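Leif Vik on the Workbench He Won't Tidy
Comon Weekend
2019-10-29

I've wanted to get Leif Vik talking about his workbench for ages, and when he finally picked up the phone he was eating toast, so forgive any gaps in the quotes.

Leif fixes small electronics in Merrick. Radios, toys, the odd doorbell. He says he got through 118 repairs between April and now, and every one of them crossed the same tabletop.

"People think I need a bigger table," he told me. "I had a bigger table! I just put more stuff on it."

So what does he keep within reach? Whatever he's working on, and a circuit board or two. "A board gets its own patch of table. I don't stack them. I stacked them once and spent nearly 40 minutes looking for a scratch."

I asked about storage, being a hopeless drawer person myself (you should see my kitchen). Leif laughed at me. He likes clear plastic bags for small parts, the kind you can see straight through, and he keeps them toward the back of the table. He tried a Zikier cabinet with all those tiny drawers and gave it to his friend Pejman Parsa, who loves it.

"Pejman labels things. I look at things. We get the same amount done."

He's fussier about the tabletop itself. He wants it pale, so a dropped screw shows up, and he wipes it down before he starts, never after. After, he says, he's too tired and sweeps parts onto the floor.
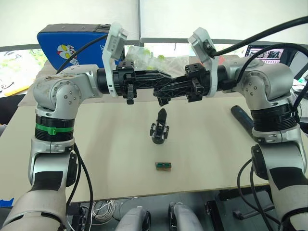

"And leave the front edge alone," he went on. "That's where your wrists go. I put a mug there for years, and I've had three keyboards to show for it."

He had a doorbell waiting, so we left it there, toast and all.

Comments

rosalind_k: Team Pejman. Label everything.

benchdog: Pale top is good advice, mine is black and I've lost half a radio on it.

Tam: What does he wipe it with?

Related
Sorting 900 buttons in a weekend
My Clevadex lamp, one year on
197 jars and where to put them

Contact | Copyright Comon Weekend | Back to top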